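Session 8: When the gripper says it's closed

Reading for this week: the Guvthorpe incident summary and the first half of the Dokadgate maintenance log. Skip the vendor's white paper unless you enjoy that sort of thing.

We ended last time with the claim that a width reading tells you whether a grasp has happened. I said I didn't believe it. These notes cover why.

The Guvthorpe fault

The team was collecting pick-and-place demonstrations with a hand-held gripper, two fingers on linkages, width estimated from the position of the arms. Over November they recorded 3757 demonstrations. Training went fine by the usual curves. The policy, called Ima, then started letting go of things it had barely touched, or closing on air and carrying on as if it had a part.

The first explanation was bad training data from tired operators. It's always the operators first. Ask what evidence there was for this. I have read the summary twice and found none, only a remark that the late-shift recordings "looked sloppier."

The second explanation was the one that held up. A finger had worked loose where it mounts to its arm. The arm moved, the estimate followed the arm, and the finger lagged behind by a few degrees before it took up the slack. The recorded width was a correct measurement of the wrong thing. 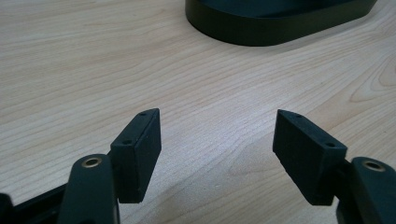

With the fingers wide apart, a joint with play in it can look much like a sound one. Slack tends to show under load, when the pads meet something that pushes back. The Guvthorpe daily check was done open and unloaded, on a bench, by eye. It passed every day. I'd ask you to be suspicious of any check that has never failed.

Paavo Pesonen objects to this part of the notes and wants it on record that the daily check was written to catch cracked fingers, which it did catch, and that blaming it for missing a loose screw is like blaming a smoke alarm for a flood. He adds that a load test every morning would have eaten into recording time and that I have never had to defend a schedule.

Fair on the first point. On the second, they threw away 700 demonstrations and still don't know that those were the right ones. The cut was made by date, on a guess at when the screw began to turn. Nothing in the log supports the guess.

What was claimed afterward

The summary says thread locker "eliminates" the problem. It was applied and the gripper ran for 40 hours without a repeat. How long did it run before the first failure? Nobody wrote that down, so the 40 hours can't be compared with anything.

It also says the Benjelloun filter will flag bad widths automatically. The filter looks for jumps between readings. A finger that lags smoothly doesn't jump. Work through the case on paper before you take my word for it.

Safety

The summary files this as a data quality issue. I'd file it higher. Ima was later run on an arm lifting parts up to shoulder height, using those same widths to decide when a lift was safe to begin. Nothing fell on anyone. That is a fact about luck until someone shows me otherwise.

For next time

Write one page proposing a check that would have found the loose finger. State how long it takes, and what it would miss. Due 12/31/25 by email, and yes, I know what day that is.

Questions about these notes: use the course mailbox | Course handouts, not for redistribution | Back to top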